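3.2 Bottle and Label

The second part of the study deals with the container itself. Section 3.1 covered the drinks as poured, in plain glasses, where panel members judged color and clarity with nothing between them and the liquid. Few shoppers ever meet a drink that way. A bottled tea is judged on the shelf, through plastic, and often through a printed wrapper that covers a good part of the bottle. The same liquid may look like two or three different colors depending on where the eye lands.

We collected drinks from two stores, Trarton and Skondiner, over one month of shopping in March. Only clear plastic bottles with screw caps were kept. Glass bottles, cartons, pouches and cans were left out, as were bottles made of tinted plastic. The final set held 127 products, mostly sweetened teas, with a smaller number of fruit drinks and flavored waters. When a product was sold in more than one size, we bought the smallest. Multipacks were opened and one bottle was taken from each.

Every bottle was divided into three zones for scoring. The neck runs from the bottom edge of the cap to the point where the bottle begins to widen. The shoulder runs from there to the top edge of the label. The body is everything below that, including any clear band left between the label and the base. Some bottles had a full sleeve that reached up over the shoulder, leaving almost no bare plastic. For these the shoulder zone was scored as covered, and the bottle was kept in the set but dropped from the shoulder comparison.

Color was scored by eye against the Malik card, a printed strip of warm tones running from pale straw through amber and red-brown to dark brown. We chose a printed card because the panel could learn it in one sitting. Each rater held the card next to the zone being scored and wrote down the nearest step. When two steps seemed equally close, the darker one was recorded. Raters did not discuss their scores until a full tray was done. A pink or red cast was noted in a separate column, as the card has no steps for it, and this column ended up being used far more than we had planned.

Labels were scored for coverage, for whether the printing was solid or partly see-through, and for the main background color. A see-through label counts as a label here, even when most of its area is unprinted. This matters for the body zone. Where the film is lightly tinted, the liquid behind it takes on the tint, and raters often gave the body a different score than the shoulder of the same bottle. Two raters asked whether they were meant to score the drink or the film. The answer was neither one alone: they were to score what a person standing at the shelf would see.

Caps were recorded by color and by whether the top carried any printing. White was the most common color in the set. Cap color was included on account of earlier comments from the panel that a dark cap made a pale drink look weak, but we found only a slight link between cap color and the shade chosen for the neck zone.

All scoring was done on white tables against a light wall. A white surface throws light back up into the liquid and can make the lower part of a bottle look paler than it would on a dark shelf, so the scores should be compared only with each other. We did not try to copy store lighting. The two stores differed so much from aisle to aisle that no single setup would have stood for both. 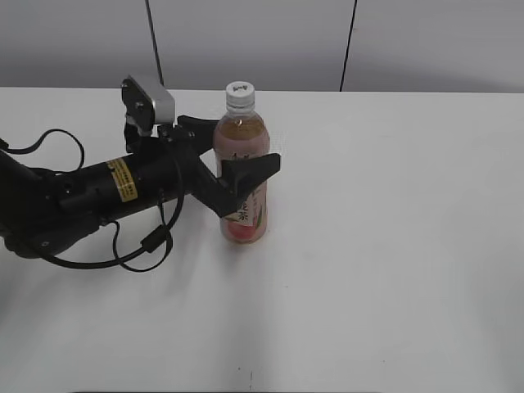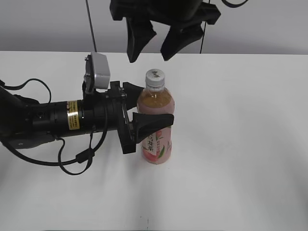 Figure 4. Capped bottle of a tinted drink on a white tabletop, two views. The liquid can be seen through the clear plastic of the shoulder.

Scores were entered on paper sheets and later copied into a single table, which gave more than 900 zone readings once repeats were included. Sheets with a missing zone were returned to the rater the same day. A set of 30 bottles was scored a second time the following Thursday by the same raters, with the trays in a new order. Agreement was good for the shoulder and poorer for the body, where see-through labels caused most of the differences. The neck was the hardest zone to score on bottles with a ribbed or threaded neck, and on bottles filled low enough that the neck held only air the zone was left blank.

The Drellano index, used in Section 4 to compare products, draws on the shoulder and body scores only. It is the number of card steps between the two zones, with the pink column added as a half step when it was marked for one zone and left open for the other.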